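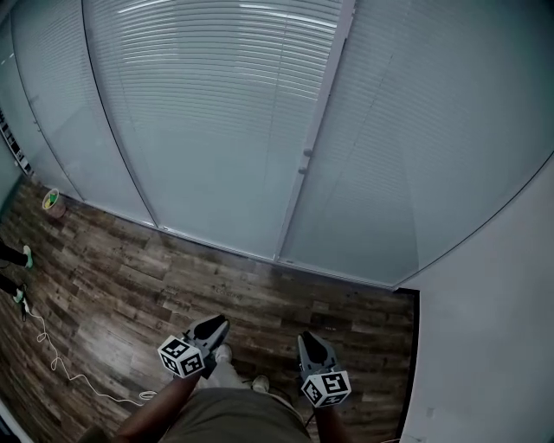 Ailbhe Mulcahy asks whether the slats can be wiped without taking the blinds down. They can, with the slats closed.

## 4.2 Cleaning the blinds and glass

1. Lower each blind fully and close the slats.
2. Dust from the top down with a dry cloth.
3. Mix 20 ml of Lurkska cleaner into 500 ml of lukewarm water.
4. Wipe one panel at a time – support the slats from behind.
5. Leave open for almost 20 minutes.

**Note:** Clean the glass before the floor.

**Caution:** Do not spray the slats directly. Keep water off the floor planks.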